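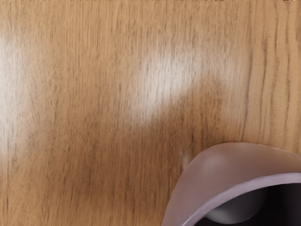
Wrist camera demos in sim: glare on the tabletop
Teleoperation and Demonstration board, 9 replies

kelpie_arm
I've been recording teleop demos in Timover with the wrist view as the only camera. Task is a plain pick and place on the wood table. I have 62 episodes so far and the trained policy keeps stalling on the approach. It comes down close to the table and hovers. The frame at the top is typical of what it sees at that point. Should I change the lighting and record again, or is this something else?

m_tranter
Start with the light. You have a big washed-out patch in the upper middle and another one along the left side. On a glossy wood texture those will slide around as the wrist moves, and the policy can latch onto them. Put a matte finish on the table and record a fresh set.

Arlindo Leite
I disagree with starting there. The glare isn't the main problem in that frame. There's nothing in it except wood and a corner of the gripper. If a person couldn't tell from that view which way to move, the policy can't either. How were you driving when you recorded it? Were you looking at the wrist view or the free camera?

kelpie_arm
Free camera, off to the side. The wrist view was recording but I had it minimized.

Arlindo Leite
Then that's most of your answer. You knew where the object was and the recording didn't. Open the wrist view full size, close the other one and drive again. You'll be slower for the first while and your paths will change. I ended up coming in from higher and keeping the object in view until late.

m_tranter
I still think he'll have trouble with that finish. We had a glossy bench in the lab at Grasthorpe and the real arm did the same hovering until we put a cloth down. Same operator, same controller, same view while driving.

dunnart62
Agree with both in part. What I'd add is to leave the glare in but vary it. If you ever want this on real hardware you'll get reflections anyway. Move the light source between episodes and shift the grain direction too. At the moment the grain runs up and down the picture, and if it does that in every demo the policy may be using it as a ruler.

m_tranter
Varying it is fine once the basic task works. I wouldn't add it while he's still finding the fault. Change one thing at a time.

rosella_b
Are you using the Rasov hand controller or the keyboard? With the keyboard I used to pause a lot near the table while I worked out which key was which, and all of those pauses went into the data. The policy learned to pause. I trimmed any stretch with no movement and it got a lot better. Check your episode lengths before you throw anything out.

kelpie_arm
Keyboard. Just checked, and the longest ones run to 800 steps with a long flat section near the end. I do stop there to line up the fingers.

rosella_b
Trim those first. It costs you nothing and you can retrain overnight.

Arlindo Leite
Trimming will help with the hover, but it won't put the object back in the view. Do it, and also record a small set driving from the wrist only so you can compare.

kelpie_arm
OK. Plan is to trim the old set tonight, then record 33 new episodes on Monday using only the wrist view, same table and same light. If it still hovers after that I'll try the matte finish. Will post the success rates for both.

m_tranter
Post a few frames from the new approach as well, please. I'd like to see where the glare ends up when you come in higher.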